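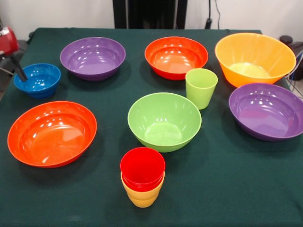 Bowls and cups on the green cloth.

deltcombe-vis
Underwater visibility and current notes from shore dives at Deltcombe

Version notes, July

What's in it

3,953 dive records from the three shore entries at Deltcombe, each with a visibility estimate, a current rating and the state of the tide at the time the diver went under. We're really pleased with this release! It is the first one where the old paper slates and the newer phone entries sit in the same table with the same column names, and you can finally sort the whole lot by tide without doing anything clever first.

The three entries are the Slipway, Halvorsen Steps and the shingle beach below Vukanwood. Boat dives are left out, and so are the night dives, which used a different slate and are waiting for somebody to type them up.

Files

dives.csv: one row per diver per dive
sites.csv: the three entries, with notes on parking, footing and where to get out if the swell picks up
tides.csv: high and low water at Gravport harbour, which is the nearest gauge
slates.csv: wording of each version of the paper slate, so you can see what divers were being asked

Columns in dives.csv

dive_id: number, never reused
site: slipway, halvorsen or vukanwood
entry_time: local clock time, 24-hour
max_depth_m: from the diver's computer, whole metres, never more than 30
vis_m: horizontal visibility in metres, as judged by the diver at the deepest part of the dive
vis_method: reel, buddy or guess
current: 0 (none) to 4 (gave up and turned back)
hours_from_hw: hours before (minus) or after high water at Gravport
surface: flat, ripple, chop or swell
notes: free text, lightly tidied 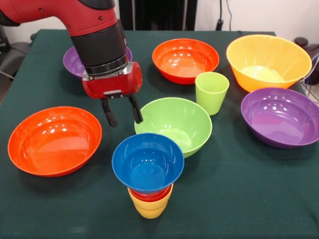
vis_method is worth a good look before you plot anything. "reel" means the diver clipped a line to something, swam off until it disappeared and read the knots. "buddy" means two divers backed away from each other and compared answers afterwards. "guess" is a guess, and divers who have just had a lovely time with a cuttlefish guess high. Only 439 rows are marked reel, but they are spread nicely over all three entries and they're a joy to work with.

Known problems

Visibility at the Slipway is low in the hour after a ferry has come in. Ferry times aren't in the data, so the dips look random until you know.

Early slates asked for visibility in feet. These were converted and rounded to the nearest metre, and you will see a bump at 3 and another at 6.

The current scale was worded differently on the second slate. A 3 meant "hard work" and now means "could not hold position". Check slate_version in slates.csv before comparing the two.

Empty vis_m means the diver left it blank. A zero means zero (there are some wonderful notes attached to the zeros, do read them).

Winter is thin. Most people dive here between spring and early autumn, so please don't take the cold months as settled.

Using it

Load dives.csv, join tides.csv if you want heights as well as times, and off you go. A nice first plot is vis_m against hours_from_hw for Halvorsen Steps with only the reel rows kept. The slack before high water jumps straight out at you, and it's 25 minutes earlier than the club handbook has always had it. I had to run it twice before I believed it!

Please don't use any of this to decide whether a dive is safe on the day. It describes past dives. Look at the water, ask whoever has just come out of it, and carry your marker buoy.

Privacy

Divers' names, certification numbers and car registrations have been removed from every row, along with anything in the notes that pointed to one person. If you spot something we missed, send the dive_id and it will be taken out.

Licence

Free to copy, share and build on, as long as you credit deltcombe-vis and pass it on under the same terms.
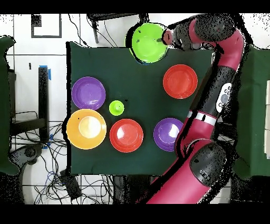

Marisol Tillman

I look after the table and the column definitions. Ansel Pettigrew typed in the paper slates and knows everyone's handwriting, so questions about odd notes go to him first. Corrections are very welcome, especially from anyone who still has their own logbook from the first slate. Send the dive_id, the column and what it should say. Still to do: night dives, water temperature, and a proper sketch map of the exit at Vukanwood.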